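# Does rereading my notes do anything, or should I switch to self-testing?

**Shanthi Dewan**
Posted 2020-11-19

I went back to school part time after a long gap and I'm taking an evening course in anatomy. The final is in May. My method so far has been to read the chapter, highlight it, and then read my notes over again a few times before each quiz. I put in plenty of hours and my quiz grades are still all over the place. On the last one I blanked on the bones of the wrist, and I had read that page the same morning.

My sister says I should stop rereading and quiz myself instead. I tried it one evening with a stack of index cards and it was miserable. I got most of them wrong, and I went to bed feeling like I knew less than when I sat down. With rereading I at least feel like it's sinking in.

So is self-testing really better for memory, or does it depend on the person? And if I do it, how often? I have 30 minutes on weeknights after dinner, at the kitchen table, and a bit more on weekends. I can't do one of those plans where you study four hours a day.

---

**Odette Royer**

Your sister is right, and the miserable feeling is part of how it works. When you reread a page, the words look familiar, and it's easy to take that for knowing them. Pulling the answer out of your head with the page closed is a different job, and it's the one the quiz asks you to do. Psychologists usually call this retrieval practice or the testing effect. It has been studied for a long time, with children, college students and older adults, and it holds up well for facts like the names of bones.

Getting many of them wrong on the first try is normal. What matters is that you check the answer right after. A wrong guess followed by the correct answer still helps you remember it later.
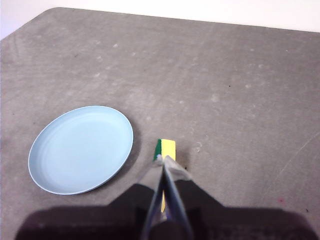
For a half-hour slot I would split it like this:

- First 10 minutes: close the book and write down everything you remember from the last session. Then open it and fix what you missed in a different color.
- Next 15 minutes: new material. Read a section once, cover it, and say or write the main points.
- Last 5 minutes: a few cards from an older chapter.

The older chapter part is easy to skip, so don't. Coming back to something after you've partly forgotten it is what makes it last. I leave a day before the first review, then 3 days, then a week, then longer if it's going well. If you miss a card, it goes back to the start.

For the wrist bones, draw them. Start with a blank sheet, sketch the two rows of four, and label them from memory. Do it badly a few times and compare it to the book each time.

You don't have to give up rereading completely. If a section makes no sense, you need to read it again, slowly, because you can't recall something you never understood. Just don't count it as review.

---

**Tahsin Selvanayagam**

just use an app. I use Prutano on my phone, it does the spacing for you and you can do it on the bus. my deck is at 1711 cards now. making the cards yourself is better than downloading someone else's deck imo, the downloaded ones always have weird stuff in them

---

**Gayan Kumarasinghe**

I agree with Odette for the most part. Two things from having taught night classes at Sostmont for a while.

Cards are good for names and poor for how things fit together. I've had students who could name every muscle in the forearm and couldn't tell me which ones bend the wrist. So put some "why" and "what happens if" prompts in with the names. Explaining a process out loud to someone else, or to a wall, works too — you notice quickly where you get stuck.

The other thing is sleep. If you read the page the morning of the quiz, you got one pass at it and no night in between. Move that session to the evening before and do a short recall in the morning. It's the same amount of time.

On whether it depends on the person: less than people think. Some students like it more than others, and the ones who dislike it tend to quit in the first two weeks. I'd give it three weeks and keep your quiz grades written down somewhere so you can compare.

---

**Shanthi Dewan**

Thank you all. I did the blank sheet with the wrist bones tonight and got five of the eight. I'm going to try the 10/15/5 split through the next two quizzes. I'll stay with paper cards for now, my phone is too distracting.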